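# Hurkine floor leveling compound, one bag at a time

12/31/25
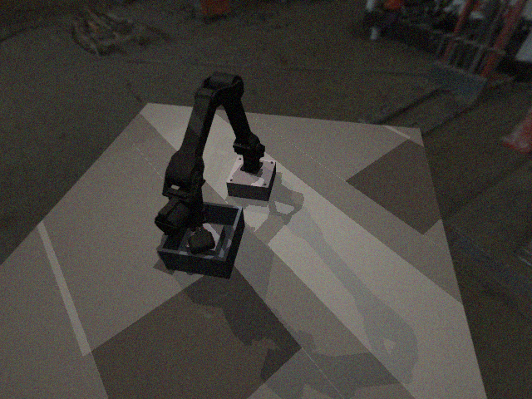

*Light gray platform on a dark concrete floor (render).*

I used the Hurkine compound in a one-bay garage that I'm turning into a workshop. The slab had a dip near the back wall deep enough to rock a workbench, plus a long shallow low spot by the door. I bought two bags from the Maltero store and paid 90 dollars for the pair. The Sistine product on the same shelf was cheaper, but the bag said it needed a separate primer, and the primer made up most of the difference.

Mixing is easy if you follow the water line on the bag. I added a little extra to the first batch because it looked stiff in the bucket. That was a mistake. It spread well, but the top came up chalky and I had to grind it back and go over it again. The second batch, mixed as directed, loosened up after a few minutes of stirring and poured fine.

Working time is short. The bag says 40 minutes, and I got some 30 of those before it started to drag under the trowel. Have everything swept, vacuumed and damp before you open the bag. A helper is worth having -- Nam-gil Kang from next door mixed while I spread, and the second pour went much faster than the first.

I could walk on it the next morning. I waited a week before moving the drill press back. The dip is gone as far as a long straightedge can tell, and the feathered edge by the door has held up to foot traffic. One thin patch flaked where I hadn't cleaned off an old oil stain, and I don't blame the product for that.

The color dries paler than the slab around it, so plan on paint or a coating if looks matter to you. I rolled on two coats of Um floor paint in August, and the patches no longer show except in low light.

**Good:** no primer, hard surface, feathers well

**Bad:** short working time, dusty to pour, only sold in the large bag

I'd buy it again for a job this size. For a whole floor I would get a price from a contractor first.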